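Weight Bench
Reference Library - Sport and Exercise
By Annelore Vogler. Reviewed by Sabine Reuter. Last revised in March.

This site uses cookies to remember your reading settings. Accept / Manage choices

A weight bench is a padded seat or platform used to support the body during strength training. It may stand alone, form part of a rack, or be fixed to a larger machine. Benches are found in commercial gyms, schools, clinics and private homes, and they are among the oldest kinds of exercise equipment still in common use.

Origins

Lifting from a lying position predates the bench itself. Early lifters performed the floor press, in which the back rests on the ground and the elbows stop when they touch it. Boxes and plain planks were later used to raise the body so that the arms could travel lower. Purpose-built benches with upright supports for the bar became common in the middle of the twentieth century, as the bench press grew into a standard exercise and then into a contested lift.

Types

The flat bench is the simplest form. It has a level pad on a fixed frame and is used for pressing, rowing and seated work. The adjustable bench has a back pad that can be raised through several angles, and often a separate seat pad that tilts to keep the user from sliding forward. The decline bench places the head lower than the hips and usually has rollers to hold the legs.

Specialized forms include the preacher bench, which has a sloping pad for the upper arms, and the hyperextension bench, which supports the hips while the trunk is raised and lowered. Utility seats with a short upright back are used for overhead pressing.

Construction

Most modern benches have three main parts: a frame, a pad board and a cover. The frame is normally made of welded or bolted steel tube, coated to resist rust. The pad board is often plywood, with foam glued to its upper face. Soft foam feels comfortable at first but flattens under load, and commercial benches therefore tend to use a denser grade.

The cover is usually vinyl, pulled tight over the foam and stapled to the underside of the board. Vinyl is favored because it does not absorb sweat and can be wiped clean. Leather was used on older benches and is still offered by some makers, although it needs more care. Textured covers are sometimes chosen for pressing benches, where a slippery surface allows the shoulders to shift during a lift.

Regional makers have at times developed their own patterns. The Drodon bench, built in the town of Beder, was known for a removable pad held by two bolts, so that a worn cover could be replaced without sending away the whole unit. The firm of Tistell later adopted a similar method - though with clips in place of bolts - for the school market.

Wear and maintenance

The cover is generally the first part of a bench to show its age. Damage tends to appear along the front edge and at the corners, where hands, legs and clothing rub most often. Body oils and harsh cleaning products draw the softening agents out of vinyl, leaving it stiff and likely to crack. Once a crack reaches the foam, moisture can enter and the pad becomes difficult to clean.

Mild soap and water are suitable for most covers. Disinfectants should be used at the strength given by the manufacturer and wiped away after the stated contact time. Frames should be checked for loose bolts, bent pins and uneven feet. A bench that rocks on a level floor should be taken out of use until it has been repaired.

Small splits may be closed with a vinyl patch, but larger damage calls for a new cover. In the Lins method of re-covering, taught in some trade courses, the two long sides are fixed first and the corners are pleated last.

Use in shared spaces

Many gyms ask members to place a towel on the bench and to wipe the surface after use. The practice limits contact between skin and upholstery and slows the buildup of sweat in the seams. Rules differ from one facility to another, and some require a towel large enough to cover the full back pad.

See also: Bench press; Barbell; Power rack; Upholstery

Contact the editors | Copyright Reference Library. All rights reserved. | Back to top
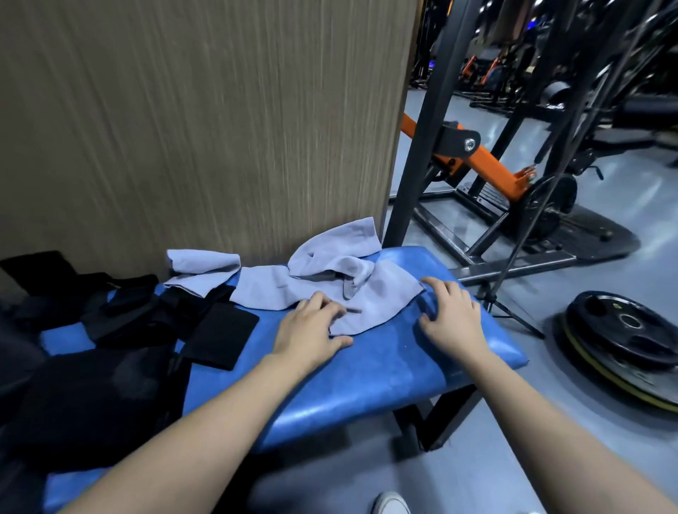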